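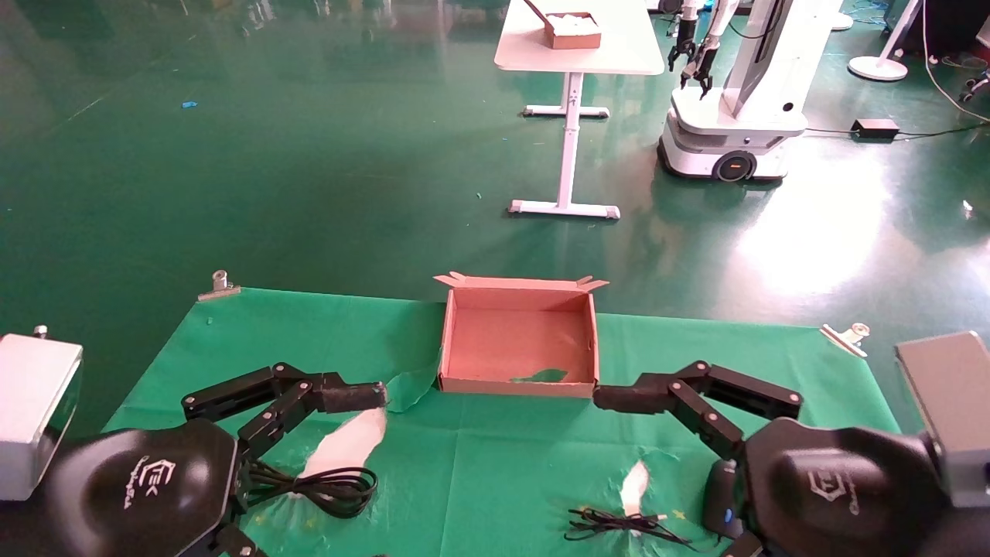 Both grippers at the front corners of the box, seen from the head camera.

Most of this week went into the contact check in Ovel, the planner we run for two-arm work. The old check declared contact when the commanded and measured finger positions differed by more than a fixed threshold. That works on a rigid part. Cardboard gives, so the error builds slowly and the two arms cross the threshold at different times. The arm that crosses first stops, the other keeps pushing, and the box yaws.

Visitación Sotomayor suggested dropping the per-arm decision and tracking the box pose instead. Perception already publishes it, fitted to the top rim. The folded flaps were a problem for the fit: the segmenter treated them as part of the rim and the estimate came out too wide. I now mask everything outside the fold line before fitting. The green cloth helps here, as the hue split against cardboard is easy. Folds in the cloth do show up in the depth image, so anything under a minimum height is dropped.

I replayed 139 logged approaches against the new check. Two still fail, both with one flap standing nearly vertical. Replay takes about 2,000 seconds on my desktop, mostly decoding.

Remaining items: the pose message has no covariance, so the planner trusts a bad fit as much as a good one. Demetrio Peñalver has a branch for that, waiting on the message change in Nollora. I also want the mask parameters out of the launch file and into the object description.

Posted 11/1/19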